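2022-04-09, bottle clearing, Trornuvex bench

Okay, notes while I still remember what I was annoyed about. The chore for this block is the one everybody in the building hates: clear the drink bottles off the white table. If Jernbridge wants to talk about a break room robot in August (they do, they keep saying it), this is the job it would have to do, so I figured I'd stop arguing about it and just run it.

I ran 40 attempts with the Grewal fingers on. Counting a success as "bottle ends up in the bin and everything else stays on the table," which I think is generous! A kid would get 40 out of 40 and be bored by the second one. My gut going in was that the empties would be the easy part because they weigh nothing. Wrong way around. A light bottle scoots off the second a fingertip brushes it, and then the arm closes very confidently on air.
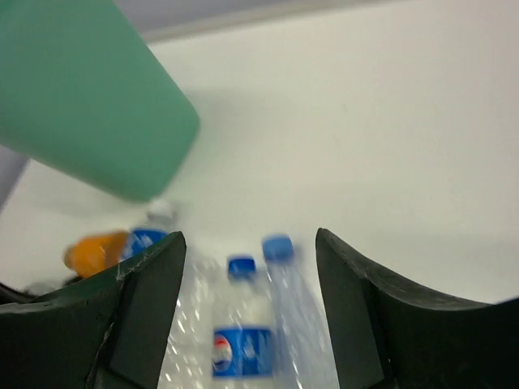

The other thing I keep running into is speed. If I slow the approach way down it behaves, mostly, but then one bottle takes 43 seconds and I could have cleared the table by hand, made coffee and come back. Speed it up and the wrist view smears right when the planner wants a decent look. I tried letting it pause for 700 ms before closing, and I like that a lot better than crawling the whole way in. Leaving the pause in for now. (If you change it, write it in here please, last time I lost a whole afternoon to a setting I didn't know had moved.)

What it's good at: a single bottle, smooth sides, some clear table around it. Labels help a ton. A big solid label gives the detector something to hang on to, and a strongly colored bottle is better yet. Clear plastic on a white table is still miserable. It wants to put the edge of the bottle wherever the brightest reflection happens to be.

Piles are the real problem. Two clear bottles lying across each other get read as one big weird bottle, and then it tries to grab the middle of that, which can be a shoulder of one and the belly of the other. Crumpled ones are worse again, all creases and glare. And honest-to-goodness people crumple their bottles, so I don't want to fix this by only feeding it nice ones. That was the mistake with the Vurnilville demo, in my opinion: everything stood up straight with a hand's width between, and then the visitors asked if it could do their kitchen.

For the mixed cluster I've been making it go for whichever bottle has the most label showing, and leave the crinkly clear stuff for last. Seems sensible. It does mean the hardest ones get left together at the end, still tangled, so maybe a little nudge to separate them first? Haven't written that yet.
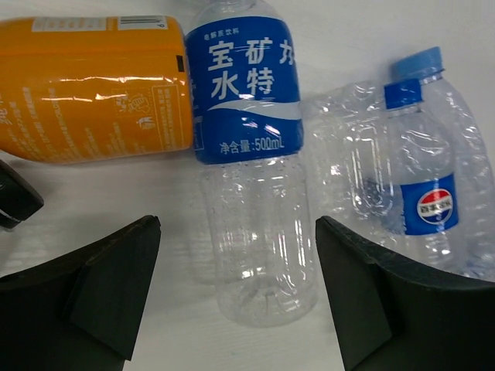
## To do

- Write the nudge move. Keep it low and slow, and stop if anything starts rolling.
- Try a dark mat under the bottles, just to see how much of this is the white table.
- Split "missed" and "knocked it away" in the log. Right now they're the same code and I can't tell which one I'm fixing.
- Look at the 4 runs where it reported a grasp with nothing in the fingers. Probably the width threshold.
- Answer Jernbridge. My answer today is one bottle yes, a pile no, and please don't promise anybody a kitchen.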